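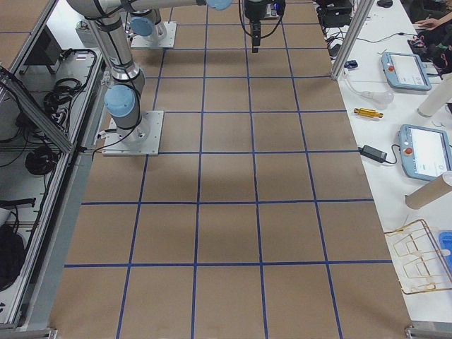

Mollstead Allotments: things people ask me

How do I get a plot?
Drop me a line and I'll pop you on the list. We've 80 plots and they come up mostly in autumn, when folk have had enough of the digging!

What does it cost?
£21 a year for a half plot, water included. Sheds are extra (ask me, it depends on the size).

Can I keep hens?
Yes, up to six, but no cockerels please – I live next door.

Can I have a bonfire?
Only from November to the end of February, and do check the wind first.

Who do I ring about the gate code?
Berhanu Derese, any evening before nine.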